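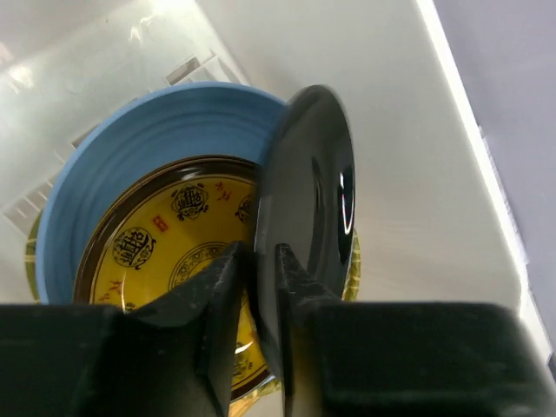 Plurmont Shared Kitchen: progress report to the Gurnska Fund

Prepared by Lizeth Arboleda, kitchen coordinator
Period covered: second quarter of the grant, ending in August

Summary for people with meetings to get to

The kitchen now owns enough dishes to feed everyone who comes to eat, which was the point of the grant. The dishes are washed, sorted and put away in bins on most evenings. The shelving is up. The second sink is not. We have spent less than planned on dishes and more than planned on getting rid of dishes, a line we did not know we would need.

1. Dishes

In the application we said we would buy matching white plates for every table. You approved this, and we were grateful. Then word got around the neighborhood that the kitchen was short of plates, and people started bringing us theirs. We had 400 plates, bowls and small dishes on the premises before the first order went in, no more than a dozen of which had ever met before.

We talked it over in June and canceled the matching set. What we have instead is a mixed collection that we have sorted by size and by how well it stacks. Black plates, blue plates and small yellow dishes turn out to live together quite happily in a white plastic bin, provided the big ones go in first. Abelardo Correa, who runs the evening service and had strong feelings about matching tableware, has come around to the point of saying that it looks deliberate.

We turned away anything chipped, anything with a metal rim (the microwave has suffered enough) and one fondue set. Of the rest, 152 pieces were surplus and went to the family center across the parking lot. They have since asked us, very politely, to stop.

2. Storage

The old arrangement was a tall cupboard with doors that opened into the path of anybody carrying soup. It has been taken out. Yeison Puma built open shelves along the back wall at a height most of the crew can reach, and the dishes now live there in white bins without lids. Each bin comes down to the serving counter when it's wanted and goes back when the dishes are dry.

Getting to this took longer than it sounds. Our first bins were deep, and a full one was too heavy for Teófilo Salazar, who is seventy-four and does not like to be told so. The second lot were shallow and light and slid off the shelf when you looked at them. The bins we have now were the third try, from Vandix, who took the shallow ones back without charging us for the return. We would like that noted somewhere, even if only here.

The rules for packing a bin are taped inside the pantry door. They have been rewritten several times and currently read:

Big plates flat on the bottom.
Smaller dishes inside the bigger ones, right side up.
No glasses. No, not even the small ones.
If it doesn't fit, start another bin.

The last line was added after a Saturday-sized crowd at the August supper, and the handwriting shows it.

3. Washing up

Three people wash, two dry, and one puts away. That is the plan. On a typical night everybody wants to dry, because the drying rack is next to the radio. Duván Villanueva has drawn up a rotation, and it is followed with what I would call moderate enthusiasm.

The time from last plate cleared to lights off was our one measurable promise in this section. In the spring we were regularly leaving after 10:30 p.m. By August we were usually out by 9:45. Part of this is the shelving. Part of it is that Abelardo now starts the first load during dessert, which some of our older diners took as a hint until he explained himself.

4. The second sink

You will remember the second sink. It was due to be installed in June. The sink itself arrived on time and is a very good sink. It is standing in the hallway, where it is being used to hold umbrellas.

The delay is the drain. Pylypenko, the plumbing firm, opened the floor and found that the pipe shown on the building plans goes somewhere else. They have proposed a new route along the outer wall. The building's owner has agreed to it in principle and is now agreeing to it in writing, a slower process. We expect the work to take 2 days once it starts and will close the kitchen for those evenings only.

5. Money

The dish budget is mostly unspent. After the bins, the shelf timber, brackets and a replacement drying rack, $1,127 remains in that line. We are asking your permission to move it to plumbing, where the new route will cost more than the old one would have if the old one had existed. A revised quote from Pylypenko is attached, along with receipts for the bins and shelving.

Moving the surplus dishes came out of the small contingency. It was mostly gas and cardboard boxes, plus one lunch for Yeison, who drove.

6. What went less well

The label system. We printed a label for every bin saying what belonged in it, and the labels came off in the steam within the first week. We laminated the next batch and those came off in one piece, which was at least tidier. For now the crew knows what goes where by looking, and new helpers ask. Teófilo wants to paint the shelf edges in different colors. I have said yes to this, subject to seeing the colors.

We also underestimated how attached people get to what they give away. Two donors have come in to eat and asked to be served on their own plates. We found one of the plates.

7. Next quarter

Finish the drain and move the sink out of the hallway.
Buy more soup bowls. Everybody gives plates; hardly anyone parts with a good bowl.
Train four more people on the evening shift so Abelardo can take a week off, a thing he says he wants.
Paint the shelf edges.

If someone from the Fund would like to visit, supper is served from 6 p.m. and the washing up starts soon after 8. You would be welcome at either. We will need your answer on the budget transfer before Pylypenko can book the work, so if only one part of this report gets read, section 5 would be the one.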